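Stock import stops partway, no error shown
Status: Resolved
Opened by: Hernán Arango, Prillinen (homewares, online and one shop)
Product: Moon stock and orders
2 comments | 5 shares

Original request

We are moving our stock list out of Suditz and into Moon. The Suditz export is one CSV file with 2,352 products in it. When I import it the progress bar gets a bit past halfway, sits there for a few minutes, then goes back to the Import page as if I hadn't done anything. No red message, no email. When I go to Products there are 1,478 in the list and the rest are missing.

I have tried it in Chrome and Firefox, and on the shop computer as well as my laptop. Same number every time. I deleted everything between tries so I wasn't getting doubles.

The shop is closed for stocktake until tomorrow night and I would like to have this sorted before we open again.

Hernán

Reply from support

Thanks Hernán. The same number each time points to the file and not your connection. Could you please do the following:

1. Go to Settings, Import history, and click the most recent attempt.
2. Download the log (small arrow, right-hand side).
3. Attach the log and the CSV to this ticket.

Please don't open and re-save the CSV in a spreadsheet first. It can change barcodes and dates and then we are looking at a different file from the one that failed.

Hernán

Attached both. I should say I have opened it in a spreadsheet already, a couple of times, to fix some category names. The original export is still in the Suditz downloads folder so I've attached that too and called it "untouched".

Reply from support

The log ends with "unexpected end of field" and then nothing. That is the importer finding an opening quotation mark and reading to the end of the file looking for the closing one. It should have given you a message on screen and it didn't. I have raised that separately with the developers.

The row after the last good one is a platter from Prendunetti. In the description column somebody has typed the size as 14" with a straight quotation mark for inches. Suditz doesn't double up the mark when it exports, so Moon takes it as the start of quoted text and swallows everything after it.

I searched both files for the same thing. It's in 28 descriptions, all Prendunetti. The rest of your catalogue is in centimetres.

You can fix it in one of two ways:

a) In Suditz, edit the descriptions to say "inch" or convert them, then export again.
b) In a plain text editor, open the untouched file and change each one by hand.

I'd go with (a). It leaves you with a clean record if you have to export again later.

Hernán

Did (a). It was my brother Alcides who typed those in, straight off the supplier's price list, so he got to fix them. Converted to centimetres while he was at it.

New export, imported, and it went right through. Products now says 2,352. Thank you.

But there is another problem. A lot of the barcodes have turned into things like 9.31E+12 and the scanner doesn't find them. Also the photos have come over but not the colour options, so anything with more than one colour shows as a single product.

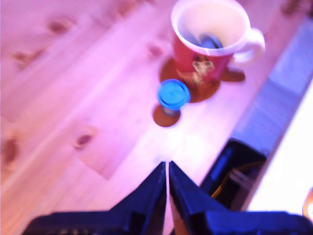
Mug, pinkish red with white rim. Loads fine.

Reply from support

Photo is fine on our side as well. Leave the pictures as they are, you won't need to upload them again.

Barcodes: which file did you import this time, straight from Suditz or one that had been through the spreadsheet?

Hernán

Ah. The spreadsheet one. I redid the category names in it before I imported. I know you said not to.

Reply from support

No harm done. The spreadsheet shortened the long numbers when it saved and the last digits are gone from that file, so they can't be recovered from it. The Suditz export still has them.

To fix the barcodes without starting over:

1. Export from Suditz again. Don't open it.
2. In Moon, go to Import and choose "Update existing products" instead of "Add new".
3. Set the match column to SKU.
4. On the column mapping page, set everything to Skip except SKU and Barcode.
5. Run it.

Your category names won't be touched. If you need to edit a CSV in a spreadsheet in future, bring it in through the Data menu and set the barcode column to Text before it loads.

Colour options: Suditz puts them all in one cell with a slash between them. Moon wants a separate row for each one, with the same value in the Parent SKU column. There is a converter under Import, Tools, Split options. Set the separator to / and tick "Preview only" the first time. Check any product that has a slash in the cell for some other reason, such as "S/M".

Hernán

Barcodes done, scanner is finding them. I tried a shelf of glassware and a shelf of linen and had no trouble with either.

Preview of the colours looked right apart from the aprons, which are S/M and L/XL as you warned. I changed those to a hyphen in Suditz and ran it again. All good now.

One leftover. Two tea towels show a stock level of minus one. Alcides thinks they were sold in September and never put through properly in the old system. Can I just type over it?

Reply from support

Yes. Use Adjust stock on the product page and pick "Stocktake correction" as the reason so it doesn't show up as a sale or a return. Typing over the figure in the product list works too but leaves no entry in the history.

Anything else before I close this?

Hernán

No, that's everything. We're open again tomorrow.

Closed April 14, 2015

Resolution notes: Unescaped quotation marks in supplier descriptions stopped the import. Corrected at source and re-exported. Barcodes restored by update import matched on SKU. Options split with converter. Missing on-screen error logged as a separate fault, still open.

Comments (2)

Same thing here with picture frames, all sized in inches. Searching for the quote mark fixed it. Would be good if the importer just told you the row.

Does Split options keep the stock count for each colour? Mine all came in as zero and I had to enter them from the sheet.

Related tickets
Import finishes but prices are missing the cents
Scanner adds a space before the barcode
Changing the GST setting after products are loaded
Supplier codes with leading zeros
How to merge two categories

Contact support | Copyright Moon | Back to top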